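Foro Plusdale > Robótica en casa y en el taller > Enseñar tareas

Enseñar a meter una pelota en una cesta: ¿guiando el brazo con la mano o con mando remoto?

Embla Kristiansen
¡Hola a todos! Llevo desde julio con esto y ya dudo de todo. La tarea es coger una pelotita verde y dejarla en una cesta de mimbre, nada más. Tengo 40 demostraciones guiando el brazo con la mano y el modelo se queda corto casi siempre al bajar (cierra la pinza demasiado arriba).

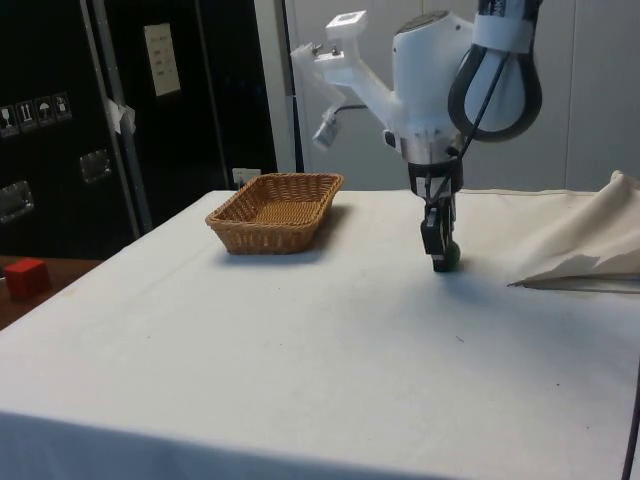
¿Cuántas demostraciones hacen falta para una tarea así?
Depende de cuánto muevas las cosas entre una y otra; con la cesta quieta a mí me bastaron 26, y al cambiarla de sitio me fui a más de cien.

Eso me lo contestaron en otro hilo, pero allí usaban mando. ¿Cambio de método o sigo grabando?

Seidu Appiah
Yo pasaría al mando. Cuando empujas el brazo con la mano, tu propia mano sale en el vídeo y luego, al ejecutar, ya no está, y eso al modelo le sienta fatal. Además, varía la posición de la pelota: cerca de la cesta, lejos, al otro lado. Y graba también el principio, con la pinza abierta y la pelota suelta en el mantel, que mucha gente recorta ese trozo y luego el brazo no sabe arrancar.

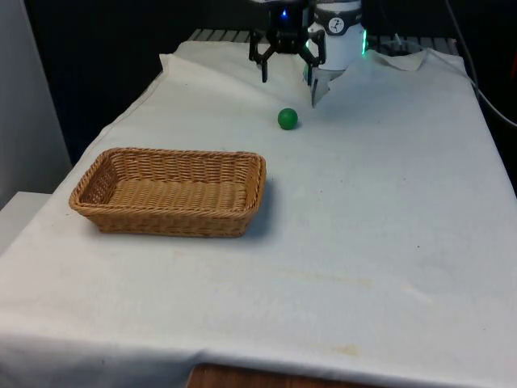 Si ya tienes las demostraciones hechas a mano

No las tires todavía. Reprodúcelas en el robot sin tocarlo y graba otra vez las cámaras, así te quedan limpias. Yo lo hice con Revow y perdí una tarde, pero salvé casi todo.

Vidar Grønli
mando siempre, lo otro es perder el tiempo

Selina Gruber
Pues yo no lo veo tan claro, Vidar. Con la mano notas el contacto con la mesa y con el mando no, y al principio yo bajaba de más cada dos por tres. Embla, mira primero la altura a la que se cierra la pinza en tus grabaciones, que igual tienes mal la calibración y da lo mismo el método.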